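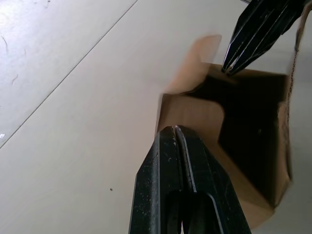 Figure 2. Open cardboard box on an off-white surface.

4. Return of property after a case closes

The previous section dealt with how property comes into police custody in the two cities. We turn now to how it leaves. Both Favcombe and Urkano have written rules that say property taken during an arrest must be offered back to its owner once the case is over, unless the item is illegal to own or a court has ordered it forfeited. The rules are similar on paper. The records show that they work very differently.

We asked each department for every closed case in which at least one item was logged as "personal property, non-contraband." Favcombe supplied 307 case files. Urkano supplied 200, which was the limit its records unit set on a single request. The Urkano files were drawn by the department, and we had no part in choosing them. Readers should keep that in mind when comparing the two sets. All files were closed by the end of October, and the last batch reached us on 19 Jan 2020.

4.1 What counts as a return

A return can be recorded in three ways. The owner may sign for the item at the property counter, a lawyer or relative may sign with written permission, or the item may be mailed. Favcombe records all three under one code. Urkano uses a separate code for each. We merged the Urkano codes so the sets would match, and we lost some detail by doing so.

We did not count a notice as a return. In both cities a case is sometimes marked "property resolved" on the day the notice letter goes out, whether or not anyone comes to the counter. A reader looking only at the summary sheets would conclude that nearly all property goes back. The item-level logs do not support that. Where the summary sheet and the log disagreed we used the log.

Firearms are left out of this section. They are covered by state law in both places, they need a background check before release, and they are handled by a different unit. We return to them in Section 6.

4.2 Notice letters

Favcombe sends its letter to the address on the arrest report. Urkano sends its letter to the address on the court docket, which is often newer. This small difference matters more than we expected. People who have been arrested move often, and some have no fixed address at all. In the Favcombe files we found many envelopes scanned as undeliverable, with no second attempt made. The department's manual does not call for one.

The letters themselves are hard to read. The Favcombe version runs to 2 pages and gives the counter's opening hours at the bottom of the second. It does not say that a relative can pick up the property, although the rule allows it. The Urkano letter is shorter and includes a tear-off form naming another person to collect. Staff at the Urkano counter told us the form is used often, but they keep no tally, and we could not check this from the files.

Neither city sends a text message or an email. Both collect phone numbers at booking.

4.3 The effect of the software change

Favcombe moved its property records to a system called Tono midway through the period we studied. Before the change, a clerk had to check the court's website by hand to learn whether a case had ended. Tono was meant to do this by matching docket numbers each night. In practice the match fails when a case is given a new number on transfer between courts, and transfers are common in felony cases. Items tied to those cases stay marked as "hold - active" with no end date.
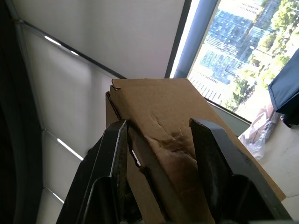
Clerks knew about the fault and had worked out a way around it, using a paper list kept at the counter. The list is not part of the official record and was not included in the department's answer to our request. We learned of it only in interviews. It follows that our count of long holds in Favcombe may include some items that had in fact been released.

Urkano still relies on manual checks. Its clerks run through the list of closed cases once a month, and the delay between a court's final order and the notice letter is more even there. A slower process with a fixed routine gave better results than a nightly match that missed transfers, at least for the cases we were able to see.

4.4 Cash

Cash follows a separate path. In both cities, amounts over $2,000 are deposited in a bank account and can be released only by check, with a supervisor's signature. Smaller amounts are kept sealed and handed back over the counter. The threshold was set by the county of Cadwaladr, where both cities sit, and has not been changed to keep up with prices.

We found that owners of larger sums were more likely to have a lawyer write on their behalf, and that those letters were usually answered. Requests made in person by the owner left almost no trace in the file unless they ended in a release. A person who came to the counter and was turned away for lack of identification does not appear anywhere in the data, so refusals of this kind are left out of the tables in Section 5.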